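Home | Builds | Parts log | Contact

Gralum
README, last edited 2022-10-25

Gralum is the parts log for one vehicle, a tired diesel wagon called Alva, which came out of a paddock near Plirnetstead with 3 good tyres and a colourful smell. The file holds 1,269 rows, one per part removed, cleaned, refitted or sworn at.

Columns: part, side, condition, source, note. Condition is a word, never a score. "Fair" means it will go back on. "Poor" means it will go back on after a think. 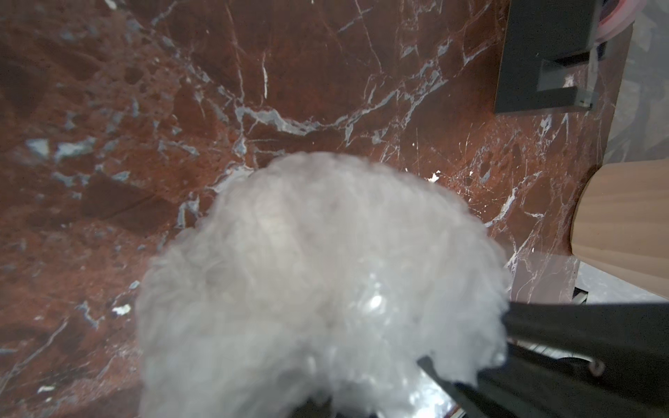
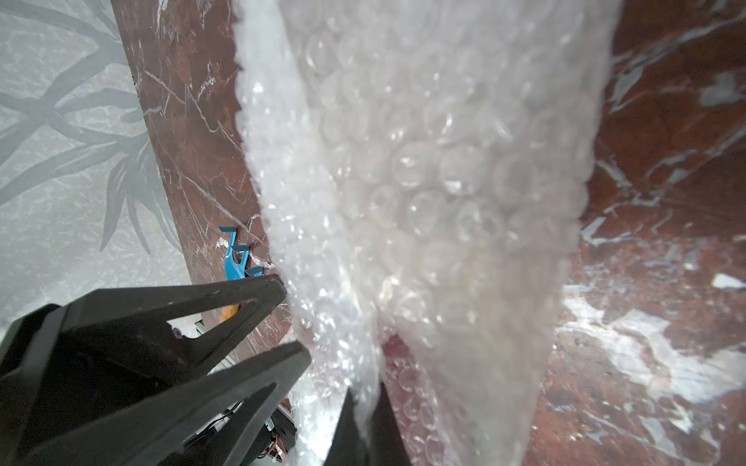
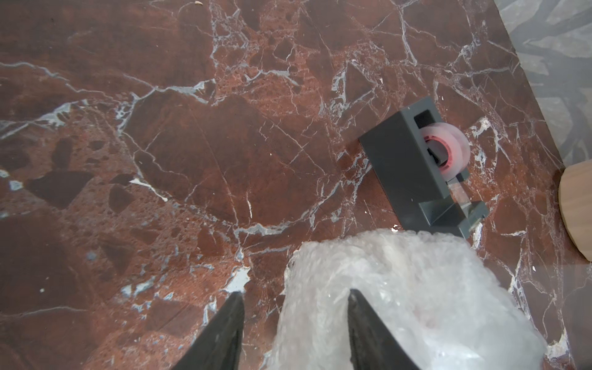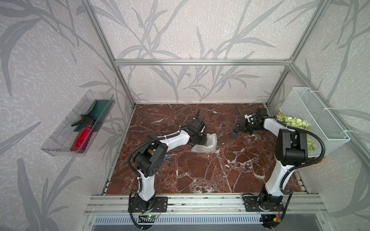 Known faults: nearly 146 rows have no source, mostly bolts. Anything marked Flekent came from the Flekent donor car, whose odometer is best read as fiction. The June entries list the left and right hubs the wrong way round - I was under the car facing backwards at the time. Fuel line rows appear twice where I fitted the line twice.

Use it for whatever you like, but please don't order parts from it without measuring first. I did, and now own 2 radiators for something much larger.

Print this page | E-mail this page
2 comments | Share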